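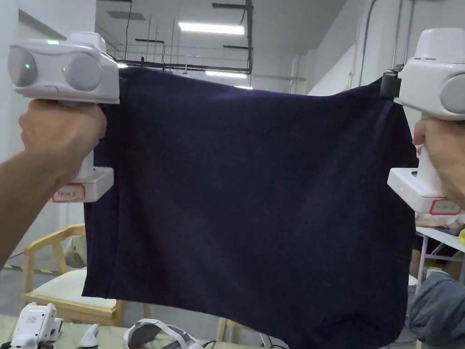 New material nights are back at the Modow

After a summer off, which we spent mostly arguing about chairs, the new material nights return to the Modow on Thursday. Same room, same slightly mournful bar, and the usual warning that what you'll hear has been tested on very few people and in some cases only on a dog.

For anyone new to the list, a new material night is where comedians try out things they haven't said in public yet. You will see paper. You will see a phone being consulted at arm's length. Somebody will stop halfway through a story, say "no, that's the old ending", and start again from the car park. We think it's the best value evening in Hatar, though we would say that, and the competition is largely carvery.

The running order is 6 acts in two halves, with an interval long enough to get served if you move with purpose. Doors open at seven and the first act is on at half past, or when the host has found the other microphone. We used to print the names in advance. We've stopped, as the acts like to turn up without the weight of a poster on them, and because last season's poster spelled two of them wrong and gave a third somebody else's face. 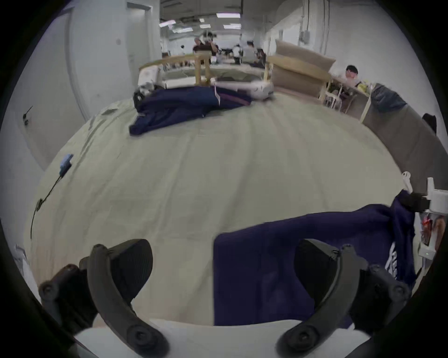
Now, tickets. We have moved to Vedeo for bookings, after years of the notebook. The notebook had charm and it never went down for maintenance, but it did once sell the front row twice, and the people concerned still don't speak. With Vedeo you pick your seat on a little plan, pay, and get a code to show at the door. If the code won't open, give your surname. If your surname isn't there either, we'll have a chat, and it will be a polite one.

A few of you have asked about the booking fee. There is one. We don't set it and we don't see any of it, and we have put the full price at the top of the page so that it doesn't jump out at you at the end like a man dressed as a bush.

The front row, then. Every season we're asked whether sitting there means being picked on, and every season we say it doesn't, and then somebody sits there in a Hawaiian shirt. The house rule for hosts is that they may ask your name and what you do. If you'd rather be left alone, a small shake of the head is enough and they'll move along. Please don't invent a job. We had a fake undertaker in the spring and it took up eleven minutes of everyone's life, most of them his.

Phones stay in pockets while acts are on. No filming, no recording, no holding it at chest height and looking innocent. Jokes at this stage are half built, and it isn't fair to anyone to have them turn up online with the scaffolding still on. 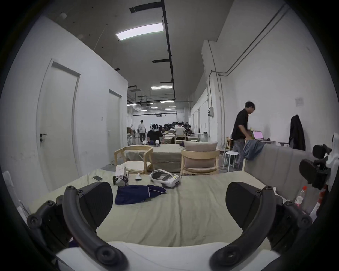
Navy with white piping, folded, and a headset just beyond it.

Thank you to everyone who filled in the slip about start times. Opinion was divided between those who want to be home for the news and those who can't park before eight, and we have gone with the first lot because they wrote more neatly. The late show stays as it was, on the last night of the month only, upstairs at the Rugemalira. It's a smaller room and the material is ruder. The stairs are steep and there's no lift, so please ask us about the Modow dates instead if that's a problem. The Modow is level all the way through, apart from the stage, which slopes a bit and has been blamed for several bad sets.

The roof fund stands at £2,165. That is almost enough for the part of the roof above the bar, and nowhere near enough for the part above the seats, so you can guess which we'll be doing first. The bucket will be by the exit as usual. Foreign coins are no help to us, though we admire the range.

We also had a fair bit of post about last season's heckling, and one letter was worth passing on.
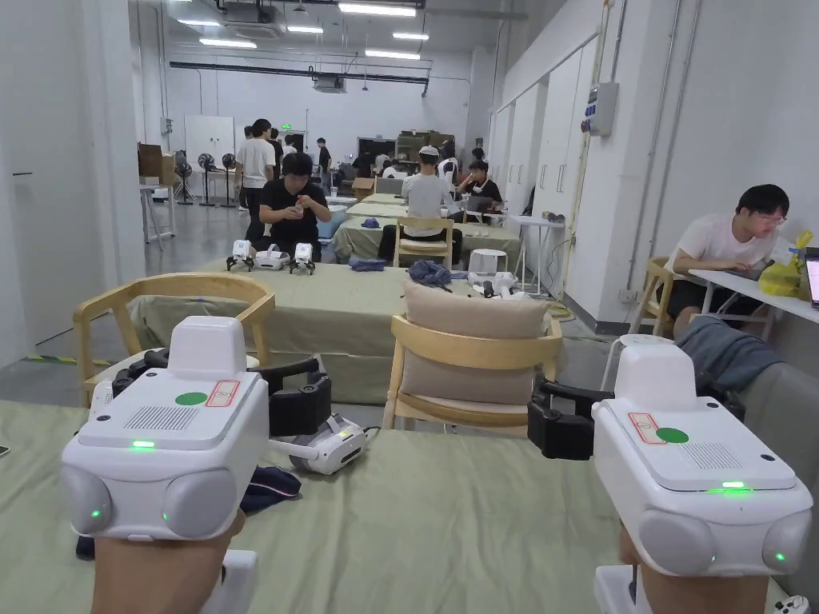 A regular from the back row writes that the shouting was never the trouble. It was the couple behind her who explained each joke to each other, quietly and at length, and got to the point just as the next one started. She would like a rule about it, or failing that a separate section with its own door. She adds that the act with the bit about the caravan should keep the caravan and lose the brother-in-law.

We've passed the caravan note on. The act says the brother-in-law is staying. As for explainers, hosts have been told they may now ask for the explanation to be given to the whole room, and we'll see how that goes on Thursday.

Seats are on Vedeo until four o'clock on the day. After that it's cash at the door, if there are any left, and the bar does crisps but has given up on sandwiches.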